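How to move a counter station over to the arm, Tokatano line

Quick notes for shift leads at Gotthorpe. Rev 3, November. Do it in the sim first, always.

Before you start
Talk to whoever works the station. Who keeps the register, who moves to restock, who wants training. Put it in writing, same hours same pay until the review.

Step 1. Load the counter layout, set the cup grip. One finger inside, one outside, rim between them. Go slow on the close.

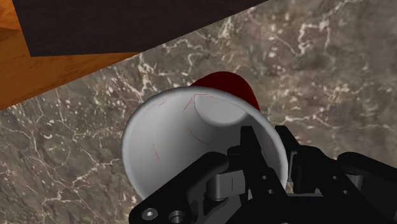
Cup grip in the sim, fingers either side of the rim.

Step 2. Run it. 2000 tries minimum. Ours got 1281 clean ones on the first go, not good enough, we changed the approach angle and went again.

Step 3. Add clutter. Customers leave stuff on the counter, so put a phone and a payment card out along with the cup. The arm must leave teh personal items alone. Person on shift handles those, every time. 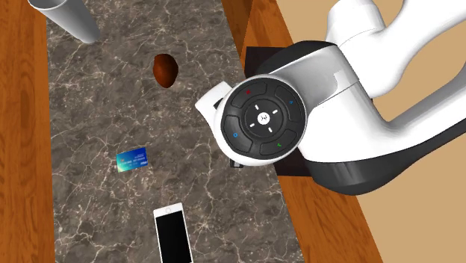

Trajkovski commented: fine, but step 3 means I'm still watching the counter all day, just not pouring. Put that in the job sheet as real work please, and give us a break from it every hour.

Fair. Added to the job sheet. Hourly swap starts when Flirkbridge goes over.

Step 4. Live trial, quiet hours only, 6 am start. Two people on, both know were the stop button is.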